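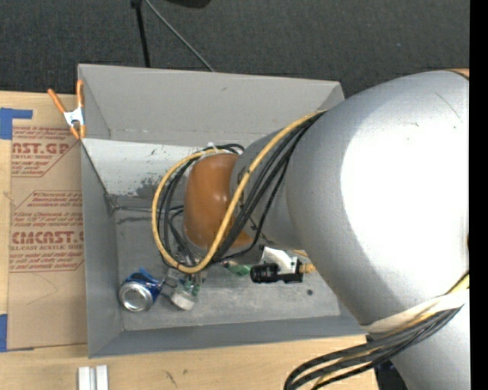 ## Tubing vs. film-forming mascara: smudging on oily lids

**rmoreira_lab** (Rodrigo Moreira)

I have been testing two mascaras on the same lash prep for 14 days, one formula per eye, swapped halfway. Left eye started with Clota tubing, right eye with Rafferty Longwear (wax plus acrylates). Lids are oily, no primer, no eye cream after 6 a.m. Two coats, 3 minutes between coats.

Results so far:

- Clota: no transfer under the lower lash line by late afternoon. Curl drops noticeably.
- Rafferty: curl holds. Gray smear at the outer corner by lunch on most days.

Has anyone gotten curl retention out of a tubing formula without putting a wax base under it?

---

**Osandale**

Your curl problem is the water content. Tubing formulas carry a lot of it, and a curled lash relaxes when it gets damp. Wipe the wand down hard and put on one thin coat. The second coat is what flattens you.

---

**plainlid**

> Wipe the wand down hard and put on one thin coat.

Tried this with Clota for most of February. One coat gives me separation and no volume at all. I'd take the droop.

---

**Liam Lynch**

I disagree with Osandale on the cause. Water matters for the first few minutes. After that it's film stiffness. Tubing polymers are flexible when set, so they don't brace the lash the way a wax does. Changing the coat count won't fix that.

Also, swapping eyes halfway is good, but are you curling before both products with the same pad? A worn pad gives a weaker bend, and you won't notice if you always start on the same side.

---

**rmoreira_lab**

Same curler, new pad on day one. I did always start on the left. I'll alternate from here.

---

**Osandale**

Liam, if it were stiffness alone, the drop would come on slowly over the day. Rodrigo, when does yours go?

---

**rmoreira_lab**

Within 5 minutes of the second coat. Very little change after that.

---

**Osandale**

So it's water.

---

**Liam Lynch**

For his lashes, fine. Mine drop mid-afternoon with the same tube, and I live somewhere humid. Could be both.

---

**kettle_b**

Iren makes a clear waterproof base that is mostly solvent and wax. Let it set fully, then one coat of tubing on top. Holds for me. The downside is that you lose warm-water removal and need an oil cleanser, so you've given up half the reason to buy a tubing mascara.

---

**plainlid**

That base flaked on me under everything. Maybe a bad tube.

---

**rmoreira_lab**

I'll run one coat against two first, alternating the starting eye, then try the Iren base on one side only. Will post when the second round is finished.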